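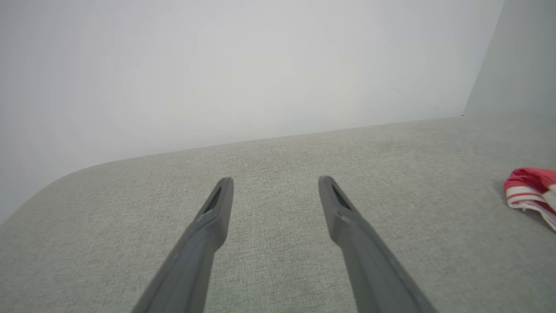
Erwood gripper service kit now available for household robot arms

30th May

Kotholm has released a service kit for the Erwood two-finger gripper, the hand fitted to its arms for clothing and other soft goods. The kit lets owners replace worn fingers and reset the wrist camera on site. Until now, grippers had to be sent back to the Drastivstead workshop, where the usual turnaround was 28 days.

Each kit holds 3 pairs of dark grey fingers, a set of screws and a printed gauge for checking that the tips line up. Changing a pair takes 45 minutes, including the camera reset. The arm must be powered down and parked before the old fingers come off.

Once the new pair is on, the gripper is opened fully over a plain padded surface such as a sofa seat. Both fingertips should show in the wrist camera view, level with each other. The owner then runs a short set of test grips on a knitted garment. Sleeve ends and cuffs are recommended - thin fabric near an edge shows up a misaligned tip sooner than a thick fold does.
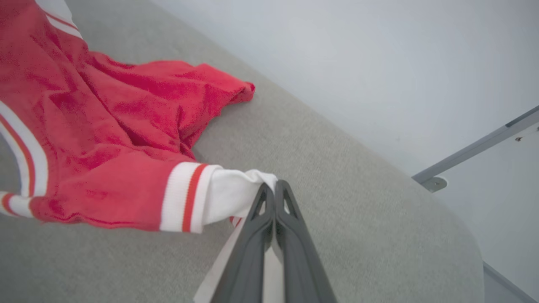 Erwood gripper holding white fabric at the cuff of a red knit garment.

Kotholm advises checking the tips after every 200 hours of use and wiping lint from the openings in the fingers at the same time. Fingers with chipped or rounded edges should be replaced as a pair.

The kit was trialled from February with customers of Turunen, which distributes the arms and will also supply the kits. Orders can be placed through Turunen or directly with the Drastivstead workshop. The return-to-workshop service will stay open for grippers with motor or wiring faults.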